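4. Setting up and looking after the simulated backyard cell

I should say up front that I'm the one who looks after this cell, so what follows is part method and part maintenance diary (Anca wanted it trimmed, and I won that round). The cell is a two-armed robot in a rendered backyard, and the job is egg collection: decorated eggs on a lawn, one wicker basket, everything in the basket by the end. We call the robot model Gudilo and the scene Odberg, names left over from an older project at Covport that we never got round to changing.

4.1 Arms and reach

Each arm carries a two-finger gripper. The first thing I set in any new build is the resting posture, and I fussed over it for most of July. Too low and the forearms hide the basket from the head view; too high and every grasp starts with a long, wobbly descent onto the grass. What I settled on keeps a gripper on each side of the basket, so whichever arm is nearer an egg can go for it and the other one stays out of the road. Handing an egg from one arm to the other is allowed in the planner, but I've switched it off for every run reported in this section.
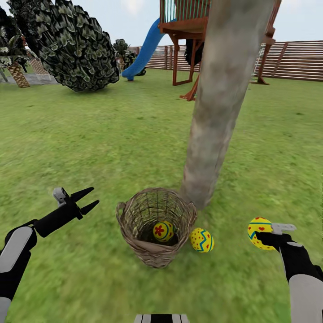
Mircea Dobre, reading an early draft, wrote in the margin that switching off the handover made the cell look tidier than it is, and asked whether an egg lying well over to one side would simply be left there. He also wanted to know if the idle arm was still being checked for collisions, or if we'd parked it and hoped for the best.

Fair questions, both of them! An egg outside the reach of one arm is given to the other, and if neither can get to it the base shuffles across first. The idle arm is still checked at every planning step. I did try parking it once, early on, and spent a miserable afternoon working out why the busy arm kept refusing perfectly good paths (the parked elbow was sitting right in the middle of them).

4.2 Wrist views and finger alignment

Most of my upkeep goes into the wrist views. The head view is forgiving, because there's a fence and a tree and plenty else to tell you that something has shifted. Close to the ground you get a lot of lawn and not much help. The grass texture goes soft at short range, and a feature matcher that's happy at standing height will latch onto some darker green patch and follow it with great confidence to nowhere.

So before each batch I run a little routine I call Filip. It opens the fingers fully, lowers the wrist to 60 mm over the turf and compares the fingertip outlines with a stored mask. The fingers are plain matte black against green, so you'd think that would be easy, and mostly it is. Where it comes unstuck is when something brown and fibrous gets in behind a fingertip and muddies the edge.
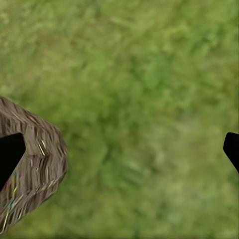

My fix was to give the mask check more than one go. If the outline is off, the wrist lifts, turns a few degrees and looks again, and only after the second failure does the routine flag the gripper for recalibration. Before I added the retry, we lost 24 of 300 start-ups to false alarms, and I was resetting the thing by hand between cups of tea. With the retry in place the false alarms stopped holding up batches, although each check takes 700 ms longer when it's needed. I can live with that.

Recalibration itself is dull. I reload the finger geometry, zero the opening width, close on a test block, open again and rerun Filip. If the two fingers don't come to rest at matching heights in the wrist view, I go looking at the wrist offset before I touch anything else. Anca Hodoroagă prefers to start with the finger joints, and we've agreed to disagree, but the log has to say which way it was done.

4.3 Checking the drop

The last bit of set-up is the release. Eggs placed in the basket have to be told apart even when one overlaps another, and the wicker throws a fair bit of shadow on the inside walls. I set the detector's brightness threshold from a head view looking down into the open top, with the grippers pulled back either side of the rim. Lowering the threshold helps with the shaded undersides, but go too far and it starts seeing eggs in the weave.

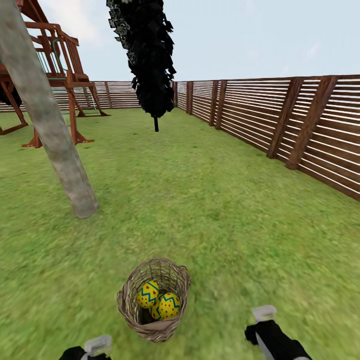
Figure 3. Head view with two eggs in the basket and a gripper finger to either side.

I rerun this check whenever the sun angle in the scene file is changed. It's a five-minute job, and skipping it has cost me a whole batch before, so it's now written into the start-up script ahead of Filip.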